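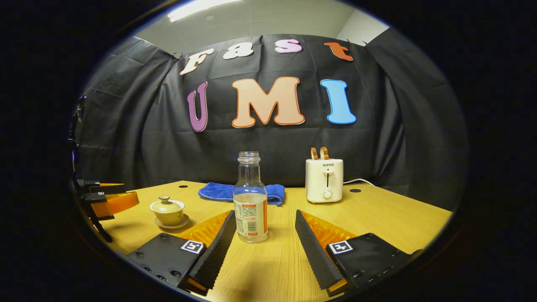 Loukia Rallis wrote under my last post that the night bus in Conbridge is slow but at least it always comes. I want to answer her with more than one line.

1/ It comes, yes. But since November the last one leaves Mansour Street 5 minutes before the late train arrives. I have missed it four times already.

2/ The next option is a taxi, or a walk along the river. In winter I don't like this walk, there is no light after the bridge.

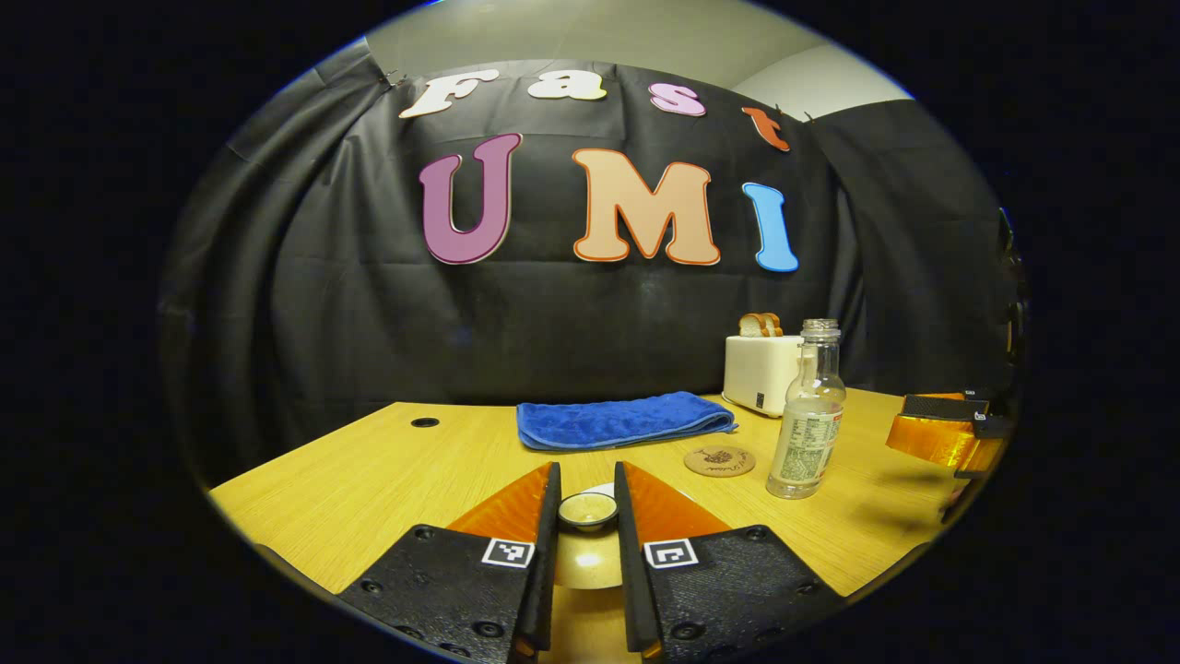

Colorful letters on black cloth.

3/ Karim Naciri started a petition about the timetable. When I signed it this morning, it had 2566 names. For our town this is a lot!

4/ The bus company answered him that only 300 passengers a month use the last bus. Of course, if it leaves before the train, who can use it?

5/ I don't ask for a new line. Please move the departure by ten minutes. I will post their answer if I get one.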